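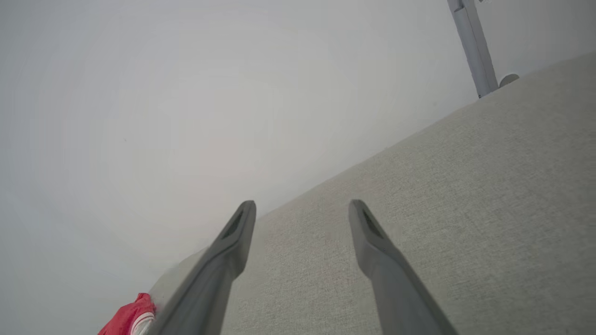
Home pages: the January clear-out

By Nour Majali

Every January the same advice comes back. Empty the closets, keep what you love, and let the rest go. This year it has a sponsor. Storunow, which rents storage units, would like us all to sign its Fresh Rooms pledge and clear out our homes by the end of the month. The company says 1,261 households have signed up so far.

I have my doubts. A storage company asking people to own less is a strange thing to begin with, and the small print helps explain it. Pledge signers get the first 2 months in a unit free. After that it's $30 a month, billed to the card you gave when you signed. Your old lamps haven't left your life. They've moved across town and started charging you rent.

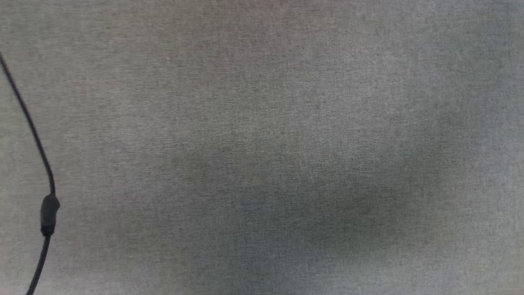
I also wonder who checks these promises about "a calmer home." The flyer says people who clear one room sleep better and argue less. It doesn't say who was asked, or when, or what they were arguing over. My neighbor Widad Qaisi cleared her spare room last winter and tells me she sleeps the same as ever. She did find her good scissors, and she gives the whole exercise credit for that.

Then there's the stuff you buy to get rid of stuff. The Ornico bin set comes in six sizes, with lids sold separately. I bought it in December, so I'm not above any of this. Four of the bins are stacked inside each other in the hall closet, taking up the space where the vacuum used to go.
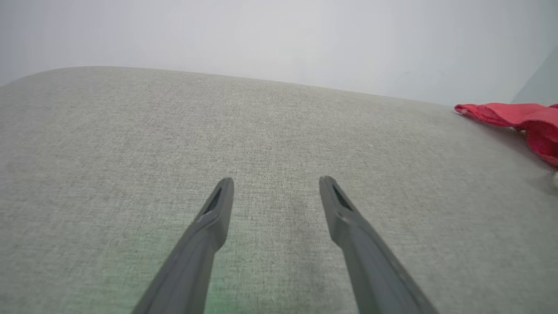 Prirnum, 2019-01-07

A few readers have asked what I'd do instead. Not much, really. Pick a drawer. Throw out the dead batteries and the takeout menus. If something is broken and you've been meaning to fix it for six years, you can probably stop meaning to.

Give away what someone has asked you for – a real person, with a car. And read the whole page before you put your card number on a pledge. If you've already signed, the cancellation form is under "Billing" on the Storunow site, and you need to send it in before the second free month is up.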